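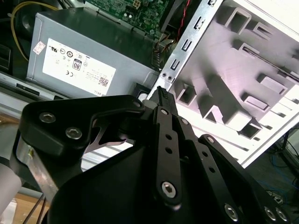 Gripper holding the small black plug inside the old Dell, Wednesday session.

June 19, 2019

Club again tonight. Feven Asfaw has decided that our entry will be called Plirkitz, and that Plirkitz will plug in a connector inside a real computer. I said in September that we should start with something large and stupid, like a mains plug, and I still think so.

We've logged 1,442 tries on the practice board and everyone quotes that number as if it were a result. It's a number of tries. The practice board is flat, clamped down and has no wires hanging about in it. A computer case has a power supply in the way, a metal rail, a plastic drive cage, and cables wherever Dell felt like putting them.

Holding the plug is fine, I'll give them that. The fingers are better than I expected for what we spent. It's lining up those tiny holes I don't believe in. Being out by 2 mm would be plenty to ruin it, and the linkage has more play than that if you waggle it by hand. I waggled it. Feven told me to stop.

Subscribe to our newsletter and never miss a new entry! You can unsubscribe at any time.

The judges want six goes in a row, and we get almost 50 minutes to set up. Feven thinks that's generous. I want to see her find the spare hex key in that time.

Took the logbook home. Must ask for more desk space and tidy up those blue network cables before Monday.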